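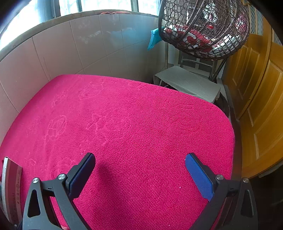 Is the job going to a machine in the end?

Part of it is, and you would be one of the people deciding which part.

Jidden cleans and resets furnished short-stay flats for owners who would like somebody else to do it. We have 45 cleaners on the books and, starting this year, a program called Kisia, which is meant to take over the picking up: socks, toys, towels, the single earring under the bed. To learn how, it needs a lot of examples of hands doing the work properly. We are looking for 7 people to supply them.

What you would do

You would work your normal rounds in ordinary homes, using a hand-held gripper for the tidying portion of each visit. Pick the thing up, put it where it goes, move on to the next thing. Rugs, ledges, chairs and the floor behind the door all count. After each shift you fill in a short form about what was awkward. "Everything" has been submitted before and is considered incomplete.

You will be slower than you are with your own fingers. The roster allows for this. The roster did not allow for this in November, and we heard about it.

What changes for the crew

Cleaners asked us for straight answers, so these are in the contract as well as here. No current employee loses hours to Kisia during the trial. Your speed with the gripper is not used in your performance review. Scrubbing, bed-making and talking to guests who have locked themselves out stay with people. Lifting and bending should drop, and checking a machine's work will go up, which some of our staff regard as a promotion and others as babysitting. Both views are welcome at the monthly meeting, where there is cake.

What we need from you

- Paid cleaning, housekeeping or aged-care experience
- Steady hands and reasonable knees
- Willingness to say when an instruction is silly
- Your own way of getting to Villalobos, where the training rooms are

You don't need a technical background. The engineers at Ikuneck have plenty of that, and have asked us to send people who know how to fold a fitted sheet.

Pay and conditions

Award rate plus a $500 payment when you finish training, and a further $1000 if you complete the whole trial. Part-time, day shifts, paid travel between homes. Shoes and gloves supplied in your favourite colour, provided it is grey.

To apply, send a page about yourself to the Jidden office by 25 January 2022. Tell us the most annoying object you have ever had to pick up off a floor. We do read those first.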